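In defence of the second bowl

When we were planning our kitchen, the man at the counter of the shop told me that the double sink is finished. Everybody wants one big bowl now, he said, so that the baking tray can lie flat. I listened politely and ordered two bowls. I would like to explain why, as I have had this discussion with my sister-in-law and with several colleagues, and I usually lose it because I am slow in English and they are quick.

I grew up in a flat where the kitchen had one small enamel bowl. My mother washed in it, rinsed in it, drained the pasta in it and soaked the beans in it. If the beans were soaking, no one could wash a cup. The cups waited on the windowsill, and by evening there was a row of them and a bad mood. So when people praise the single bowl to me, I hear my mother asking who left the beans.

With two bowls, one can be busy and the other one stays free. In my opinion this is the whole argument, but people want more, so I continue.

The dishwasher has not changed my mind. The usual reasoning says that since the machine does the work, the sink is only a place for filling the kettle. But a household is not loading a dishwasher all at one time. A cup comes at seven, a plate at half past, another cup at ten. Some of them need a rinse first and some are needed again before lunch. We have the model where the lower rack pulls out fully, and I like it very much, and still I wash two or three things by hand every day. I would not run a machine for one tumbler.

Then there is the rack. I am speaking of the metal one which lies across the bowl. It costs 56 dollars in our shop, and my husband Ferenc found this too much for a few rods. I had before a plastic drainer on the counter, with a tray under it, and under the tray there was always something I did not wish to look at. A rack over the sink drips into the sink. The counter stays a counter, and you can roll dough on it.

My colleague Etelka Farkas has a single bowl of the most expensive kind, and she keeps inside it a plastic tub for the washing up. I said to her, Etelka, you have made yourself a double sink. She did not laugh, but she gave me coffee.

I accept one point from the other side. The big tray really does not lie flat. I wash it standing on its short end, half and half, and the water goes on my sleeve. For a tray I use perhaps every second Sunday, I can suffer this.

Two bowls, the rack over one of them, and the machine near by:
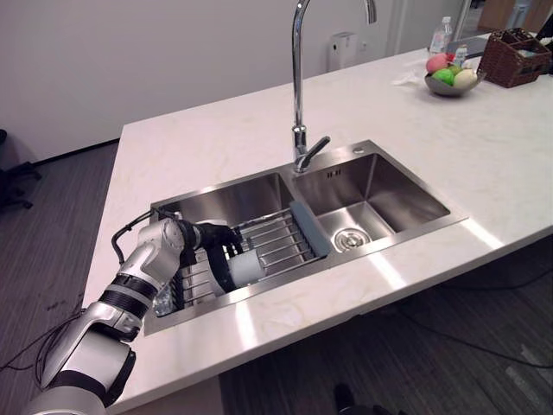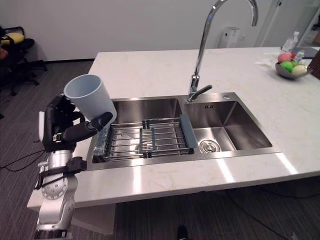
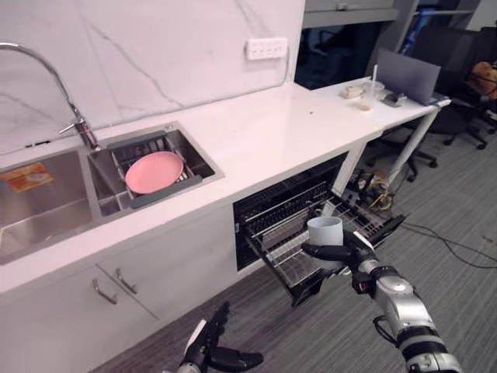

Fanni Dudás wrote back that she agrees about the beans but not about the rack, as hers slides every time she puts a heavy pot on it, and she has returned to a folded tea towel beside the sink. She also wanted to know if I had ever tried to bathe a baby in half a sink. I have not, my children were already at school when we got ours. I asked her how heavy the pot is, and I am waiting for the answer.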